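We are looking for people to sort and pack donated household goods at our sorting room in Benunbridge. The work is paid by the shift, and no experience is needed.

Goods arrive mixed. A single delivery may bring soft toys, glasses cases, kitchen things and groceries, and each kind is packed in its own way. Last year the room sent out 2,422 parcels, of which 1,470 went to families with children under five.

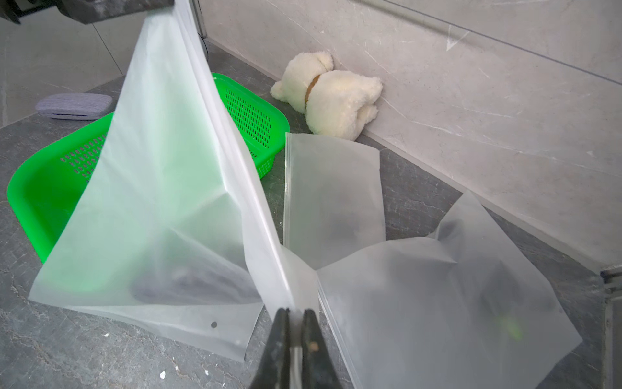
**T. Subramaniam**
Packing Room Supervisor, Jakatitz Household Store

**What the work involves**

You will put small items into plastic bags, close them and place them in baskets by type. Soft toys are checked for loose seams and missing eyes before they are bagged. Vegetables stay in open baskets and are never put in with toys or fabric goods. Used bags are flattened and kept if they are clean. Torn ones go in the recycling.

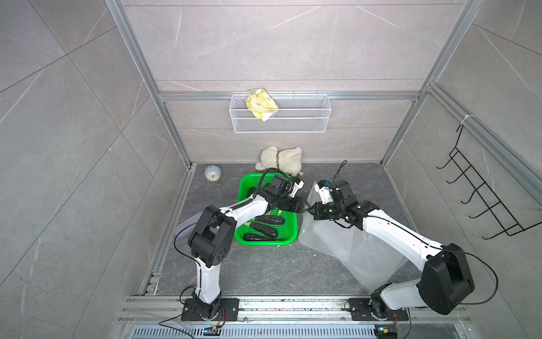 Each shift lasts four hours with a paid break of 20 minutes. Most packers do two or three shifts a week. The morning shift starts at 8.30 and the afternoon shift at 1.15. You will be on your feet for much of the time, but stools are provided.

**Who can apply**

- You must be 18 or over.
- You should be able to lift a full basket from the floor.
- You should be able to read a packing list in English.

We have places for both short-term and regular packers. Training takes one shift and is paid at the full rate.
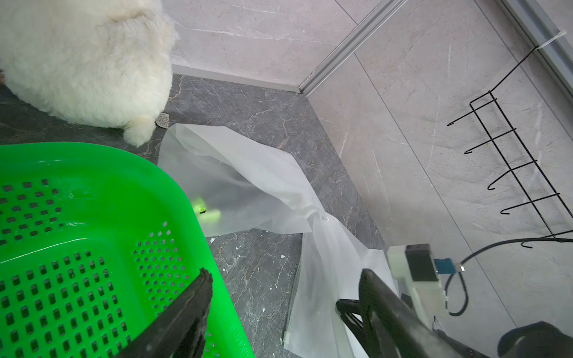
Wear flat, closed shoes and leave jewellery at home. Aprons are supplied. There is a bus stop outside the Priletti building, 100 metres from our door, and bicycles can be left in the yard.

**How to apply**

Ask for a form at the front desk or write to us at the Benunbridge address. Tell us which shifts you can work and when you could start. Forms must reach us by 26 May 2024.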